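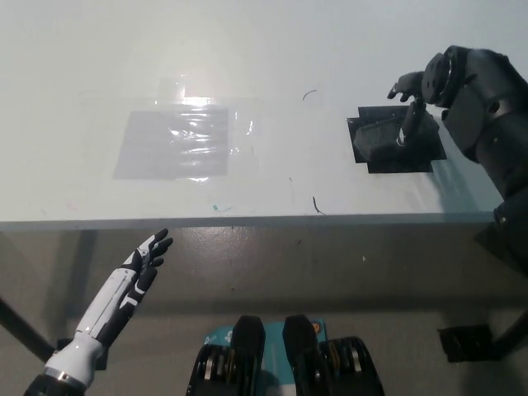

I have kept the accounts for our allotment seed swap for years, and every winter someone suggests putting the lot on a blockchain. Last December it was Struan Semple, a dear man, who had read about a ledger called Talik and came round with printouts.

Now, I do see the appeal. A record that can't be quietly altered is a lovely thing, and where strangers are trading with strangers — shipping, say, or land titles in a place where the registry is a mess — I can believe it earns its keep. But we have 296 members, most of whom have eaten at one another's tables, and our trouble has always been Christos Psarras writing "beans" without saying which beans. A chain would keep that entry safe for ever, and we would still be ringing him up to ask.

Then there is the matter of keys. Annag Forsyth has lost the shed key 2 times since spring, bless her, and I lent her mine both times. I would like to know who lends her the other sort. Until Struan can tell me, I'm staying with the spreadsheet, and Kirsty Imrie has a copy on her laptop in case mine goes in the pond.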